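The Lamplighter of Cloltitz

My grandmother got to the bottom of the Cloltitz mine before any of us kids did, and she was seventy-one at the time and had never held a controller in her life. She'd come to stay with us that August while her kitchen was being redone, and because the spare bed was in the room with the old Bretex console, she took it up the way other people's grandmothers take up crosswords.

The game was called Nastis, and if you never played it you didn't miss much in the way of looks. You were a small lamplighter with a big hat, and you went down and down through the dark, lighting wicks and running from moths the size of dinner plates. There were 28 levels. My brother had been stuck on the last one since Christmas, and I'd never got past the bridge, though I told everyone at school I had.

Gran played it her own way. She wouldn't jump on anything, for a start, as she thought it was rude. She walked the little fellow carefully around every moth, and if one hit her she'd say sorry to it. It took her an hour to do what my brother did in ten minutes, and she'd stop for tea at each lamp (the game let you rest there, and she felt it was only polite to rest with him). 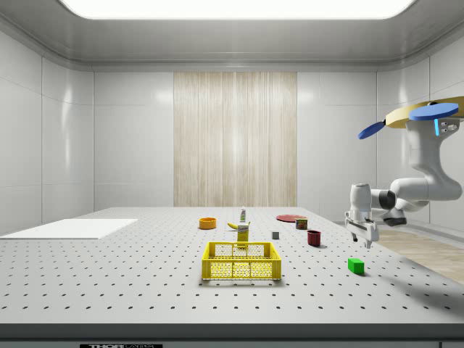 The last level had a boss in it, a great grey moth called Işık, who filled the whole cavern and beat out your lamps as fast as you could light them. My brother's method was to throw everything he had at her and yell. He'd done it so many times that the button on his side of the controller had gone soft.

Gran got there one wet evening with 2 lives left and 805 drops of oil, more than we'd ever seen anybody carry, seeing she hardly spent any. We all squeezed onto the end of the bed to watch. She walked the lamplighter into the middle of the cavern, and then she put the controller down on the quilt and reached for her cup.

"Gran, you have to fight her!" my brother said.

"She's only after the light, love," said Gran. "Give her a minute."

So we gave her a minute, all of us holding our breath. The moth circled lower and lower, and the music dropped away to a single slow note I had never heard before. Then Işık folded her wings and settled on the brim of that big silly hat, and a door opened in the rock behind them, and there was the morning.

Gran finished her tea and asked whether there was another one after that.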